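Peladach Open Workshop: Pictures from the Long Table

We had 30 people through the door on 23rd June, which is a lot for a room with 2 windows and one good stool, and I loved every minute of it! This page is my attempt to put the day in order. The theme was small parts: rods, blocks, panels, hooks, cords, all the bits that usually live in drawers and never get a day of their own. Lucero Chambi laid out the long table the evening before and Gervasio Cisternas made the labels by hand (in green ink, his choice, and a great one).

Click through at your own pace. The notes are mine, so any mistakes are mine too.

1. The white panels
I'm starting with these because they set the look of the whole room. A white panel with rounded corners against something black is such a clean thing to work on. Colors jump right off it. Lucero had wanted cream, and we went back and forth for a week, but once the first green pieces went up she came around.

2. Red on white, with the green blocks
My favorite combination of the day. The red rod hangs straight down with the dark green blocks up top, and I could look at that pairing for hours. I like the short ribbed stretch on the rod best, where the surface goes bumpy before it turns smooth and glossy again. Small thing, but once you've noticed it you want to run your thumb over it.

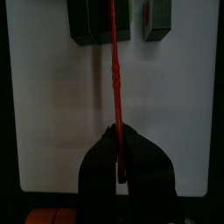
Color was what people wanted to talk about all afternoon. I had expected questions on sizes and fittings, and I got those too, but far more visitors wanted to know how we chose which pieces sat together. Gervasio's answer was that he puts two things side by side, goes to make coffee, and sees whether he still likes them when he gets back. I've tried it at home with the kitchen hooks and it works for me!

More from the table, in the order you'd have walked past it:

3. The Drokham tray
Hinges, mostly, with a few latches mixed in. The tray came to us with 40 compartments and we filled 19 of them before we ran out of time. A boy in a striped sweater asked if he could do the rest, and he got through a whole row before his dad called him away. He sorted by squeak, the loudest hinges at the front. I've left it that way.

4. Cords and twists
Lucero's corner. She brought her own samples, waxed and unwaxed, and showed anyone who stopped how to whip the end of a cord so it doesn't fray. I finally learned to do it properly after years of using tape. My first one was lumpy, my third one was decent.

5. The Sorkex drawer
Knobs! Wooden ones, brass ones, one shaped like an acorn. The drawer itself sticks on the left side, so if you come by to see it, lift a little as you pull.

6. Baluyot clips
These were new to most of us. They close with a very soft click, and you could hear people testing them from across the room. A few have gone missing, so please check your pockets. We'd love them back for the next round.

7. Labels, close up
Gervasio writes his sevens with a bar through the middle and his capital R has a long leg that runs under the next letter. He wrote every card without a pencil guide, and the lines are still straighter than mine would be with a ruler.

8. End of the day
Tea, crumbs, and the last of Lucero's orange cake. We sat at the far end and swapped favorites. Hers was the brass knobs, Gervasio picked the hinges, and I stuck with the red rod.

The table stays up until the end of June. If you took pictures of your own, bring them along on a stick or drop prints in the box by the door, with your name on the back.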